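Skemetti
May 1, 2019

Thread on the time-sync bug that ate most of my month. Mostly notes for whoever maintains the Tultby loader after me, but some of it applies to any setup that records pose and finger width on separate clocks. 1/

Setup first. Two hand-held grippers, one camera on each. Each unit logs images, an IMU stream and the finger opening. Pose is estimated offline from images plus IMU. Opening comes off an encoder at 110 Hz, images at 20 Hz. 2/

The loader used to take the nearest encoder sample for every image and call it done. At those rates the worst-case rounding error is under 5 ms. Fine for our purposes. 3/

The policy trained on this data closed its fingers early. Consistently early, on thin objects worst of all. On a block you barely notice, as the block is wide and the fingers meet it anyway. On a chopstick you close on air. 4/

First suspect was the planner. Andesico does the trajectory smoothing on our side, and smoothing can pull a close command forward if you filter across the grasp event. I turned smoothing off. Still early. 5/

Second suspect was the hand-eye offset. Recalibrated, compared old and new transforms, difference was well below anything that would matter. Left the old one in. 6/

Third suspect was me. I plotted encoder opening against opening measured from the images (the pads are easy to segment, they are blue and not much else near them is). Cross-correlated the two. Peak was not at zero. 7/

Images were stamped on arrival at the host, encoder samples at the source. So every image carried exposure, readout and transfer time in its stamp, and the encoder carried none of it. Each image got paired with an opening from its own future. 8/

Offset was not constant either. It moved between sessions and was longer when both units were writing to the same disk. A single hard-coded correction would have fixed some recordings and made others worse. 9/

What the loader does now: 
– segment the pads in every image
– turn pad separation into an opening using the calibration table
– cross-correlate with the encoder trace, per unit, per session
– fit the peak with a parabola to get below one sample
– shift the image stamps, then interpolate the encoder instead of snapping to nearest 10/

Interpolation matters less than the shift. I kept it as it costs nothing. 11

Sessions with too little finger motion give a flat correlation and a meaningless peak. Those are now rejected with a message. The old code would have happily picked a number. If you see "insufficient excitation" in the log, that is what it means. Open and close fully a few times at the start of a recording and it goes away. 12/

I re-ran the whole set, 3,109 episodes. 11 sessions were thrown out for the flat peak. The rest aligned, and the residuals look like noise, with no slope over time. So no clock drift worth modelling at these recording lengths. 13/

Test objects for checking alignment should be thin and rigid, and there should be several close together. Cutlery standing in a holder does well. Chopsticks and spoons overlap from most angles, so the gap between "near" and "between the pads" is small and an error in timing shows up as a miss.

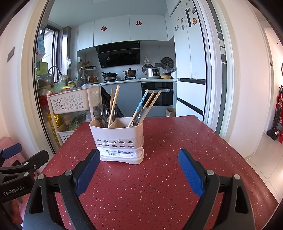
The other thing that set gives you is clear plastic. Depth from our stereo baseline drops out on transparent spoons and the film does the perception no favours. I keep perception results and timing results in separate columns for that reason. A miss on a clear spoon tells you very little about the clock. 15/

Retrained with the corrected stamps, same seed, same architecture, no other changes. The early close is gone on the chopsticks. Clear spoons are still poor, as expected, and that work now belongs to the Filali branch. 16/

Still open: two-handed episodes. Each unit is aligned to its own encoder, but left against right still relies on the host clock. I want a shared event visible to both cameras, probably a tap of one gripper on the other, which also gives a spike on both IMUs. Not written yet. 17/

Loader changes are merged. Old cached datasets will not load, the version check refuses them. Please don't edit the version number in the header to get around it. Rebuild the cache. 18/

Someone asked whether hardware trigger would avoid all this. Yes. It also needs a cable or a new board in each unit, and the existing recordings would still be wrong. Board revision is down for September. The software fix stays either way. 19/19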